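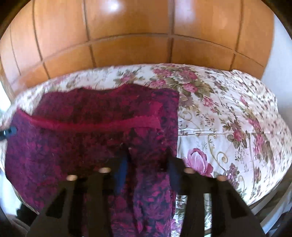
Soft knitwear on a quilted bedspread: folding it is still a hard job for a machine.

Ask when a robot will put the washing away and the answer depends on the washing. At Lomerach, where Sunetti tests its folding arm, flat tea towels are close to solved. The arm managed 846 of them in May and dropped few.

Jumpers are another matter. Out of 200 tries with mixed knitwear, it made 50 folds that staff would put in a drawer. Wool stretches, sleeves hide under the body, and a patterned cover underneath makes the edge hard to find.

Dalgleish, a rival firm, has given up on bedrooms for now and sells to hotel laundries – same towel, same table, all day. Sunetti says it will stay with jumpers for another year.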